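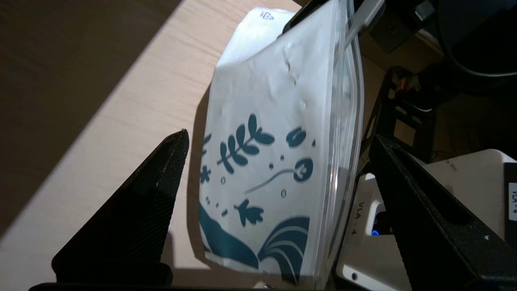
I spent most of Monday afternoon at Stelmakh's site in Arkville, where the handling team has a new set of house rules for picking soft packaging, and I came home with four pages of notes and a lot of opinions about plastic bags. The rules go live in March. They run to 9 pages, they're written in plain English, and I read the whole thing over one cup of coffee (I wish I could say that about every safety document that lands on my desk!).

Melaniia Melnychuk wrote most of it. She started last fall by going through the log of 2,000 test picks and pulling out every one that anybody had marked as a problem – 733 of them, a number she was happy to let me print. A lot of those weren't drops at all. The arm had hold of the bag fine, but the person at the station had reached in to straighten it, or the bag was turned so that the fingers closed on the zipper strip, or two people had written up the same pick in two different ways.

So the first rule is about hands. If the arm is powered, you don't reach past the tape line on the table, even when it's standing still and even when you're sure you know what it will do next. You hit pause, you wait for the station to confirm it, and then you reach. Melaniia told me this got more grumbling than everything else put together, and I believe her, as I'd have grumbled too.

Then there's the grip itself. Resealable bags get picked by the body, with the zipper kept clear of the fingertips wherever the bag's shape allows. Grip force starts at the lowest setting on the chart and goes up one step at a time, and whoever raises it signs for it. Wrinkles and small dents in the plastic are fine. A split seam or a zipper that's been forced open means the bag comes out of the test set for good – no smoothing it flat and sending it around again.

My favorite part is the page on labels, which sounds dull and really isn't. Each unit has to carry its name where you can read it from the operator's side, and the same name goes in the log, spelled the same way, every time. Folks had been writing things like "the left one" for months, which is no help once somebody moves the tables.

Nitari, which supplies some of the packaging, has asked for a copy, and the Cukeck crew down the road wants to try the grip chart on their own line before they sign on to the rest. Melaniia would like them to take the hands rule first and argue about the chart later.

There's a walk-through for operators before the March start, and the log gets another look after the next 2,000 picks. I've asked to come back for that one – she said yes, as long as I stay behind the tape.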